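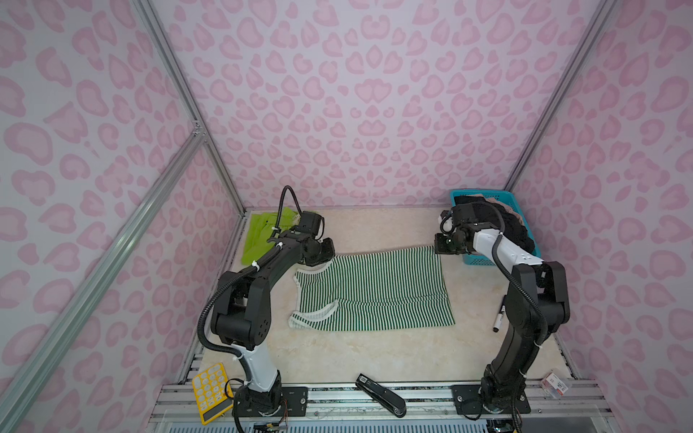
Wedia Clothes Exchange, Totness: Frequently Asked Questions

Last updated Thursday, December 26, 2019

What can I bring?

Clean, wearable clothes for adults and children. Tops, shorts, skirts, trousers, dresses and light jackets are all fine. We can't take underwear, swimwear or odd socks. Shoes are only accepted in pairs.

How do the points work?

Most items earn you 2 points. Coats and school uniform earn more, and the full list is at the desk. You can spend points on the day or save them on your card. They don't run out.

Is there a limit?

You may bring up to 41 items per visit. If you are clearing a whole house, please write to us first.

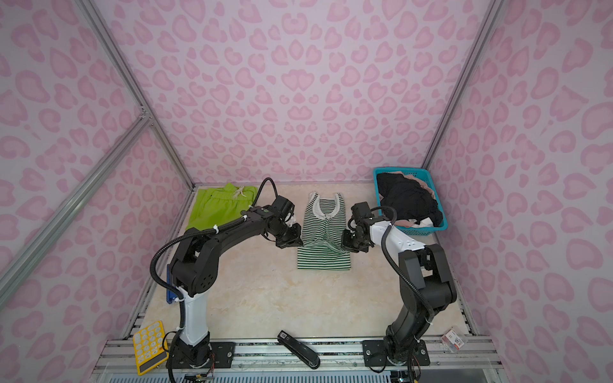 Do I need to iron things?

No. Fold them so they lie flat, do up any zips and empty the pockets. Please don't use hangers, as we have nowhere to store them.

What about small faults?

A missing button or a loose hem is fine if you tell us. Stains, holes and stretched elastic are not. Check waistbands before you pack, especially on children's shorts and anything that has been in a drawer for years.

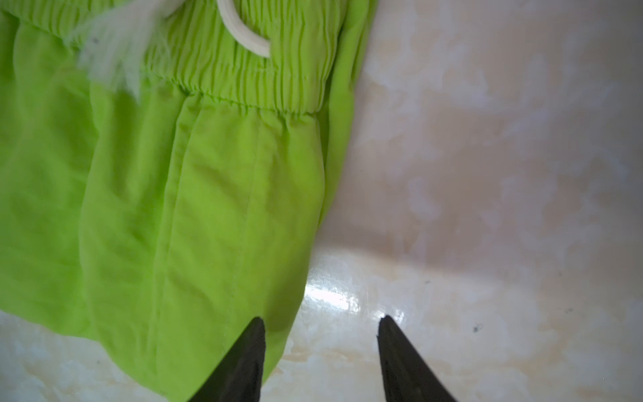 Items we turn down can go home with you or into the rag sack, which is collected by Nutsugah Textiles in January.

Can I swap without a card?

Yes, but you can't save points. Nearly 80 households have a card so far, and joining is free.

Where do I park?

Use the Marau Road car park. The yard is for unloading only.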